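The Mug Tree Will Outlive Us All

I bought my first mug tree in a Skadodwood closing sale for 17 dollars, on the theory that it would free up a cabinet. It freed up the cabinet. The cabinet then filled with other mugs, and the tree moved to the table, where it has been in the way ever since.

Mug trees are supposed to be over. Open shelving was meant to finish them off, and then came the Oltix rail, which holds 20 cups along a wall and needs a stud finder and a free afternoon in May. My rail is still in its box. Sanna, the shop I trust on such matters, stocks 211 kinds of mug and exactly one tree, kept near the floor like something they'd hoped to sell quietly.

Still, a post with pegs asks very little of you. Skekik wants 60 dollars for theirs, and it too is a stick.
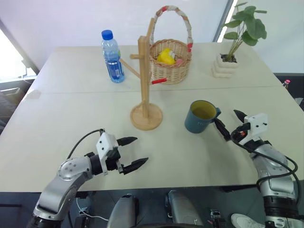
Oltix Skadodwood

A light wooden stand on a white table, next to a wicker basket and a leafy plant, does look rather respectable. The dusty blue mug with the yellow inside is sitting on the tabletop, of course. Mine do that too. I hang them up when company is coming, and by the second pot of coffee they are all back down among the crumbs.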